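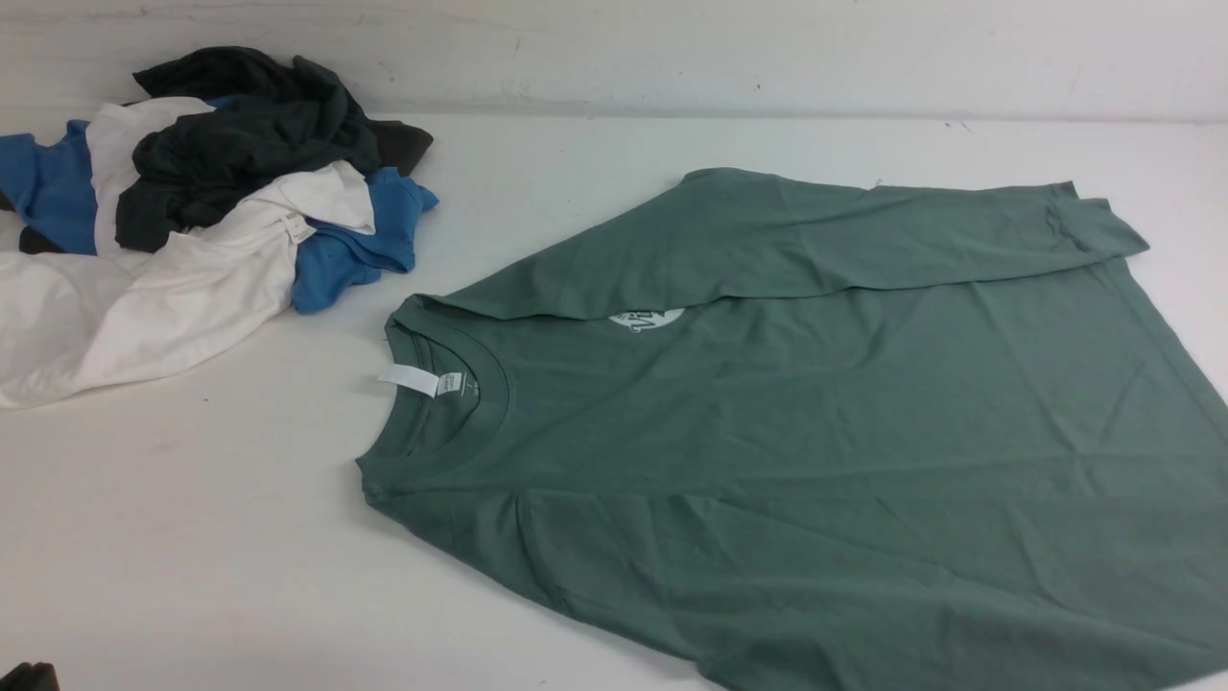

Notebook, Metonley folding cell
September, entry started 14:20

Stopped the T-shirt run at cycle 437. Left arm protective stop, elbow joint, torque limit. Third stop of this type since the new jaw pads went on. No damage found on arm or table. Poonam Maurya was at the pendant and hit the hold before I got to it.

Log, condensed:
- Shirt flat, first fold commanded.
- Fold finished, planner marked it complete.
- Left jaw commanded open. Open command acknowledged, opening sensor stayed low.
- Retract started anyway.
- Torque climbed for 2 s, then stop.

So the retract does not wait for the jaw sensor. It waits for the acknowledgment, and the controller sends that as soon as it has read the command. I had assumed otherwise when I wrote the sequence. Same code on the right arm, which has not faulted yet.

Why the jaw was slow is a separate question. Supply pressure was normal at the regulator. Pulled the left jaw and found lint packed in the slide, plus a thread wound around the pivot pin. Cleaned it, ran it open and closed 100 times with no fabric. Sensor went high every time. With a scrap of jersey in the jaw it missed twice, so the lint is not all of it. The new pads are softer and grip the knit harder on release.

Vision also needs a look. The fold state came back as complete with the upper part of a green shirt doubled over and part of the chest print still showing under the edge of the layer. Our own criterion says the print should be fully covered or fully exposed. Either the threshold is too loose or the print is being read as background. Saved the mask under Wusalora/faults.

Safety note: after the stop the jaw stays closed and the arm holds position under brake. Do not pull the garment free by hand. Dump air first, then open the jaw with the hex key. Poonam is adding this to the card on the pendant.

To do:
Gate retract on sensor high, both arms, timeout to hold.
Put the old pads back on left only and compare.
Ask MacAulay whether the slide can take a wiper seal.
Drop retract speed to 38 percent until the gate is in.

16:05. Gate is in on the left arm, tested with the sensor unplugged. Arm holds and raises the timeout as it should. Right arm still on old code, locked out at the panel.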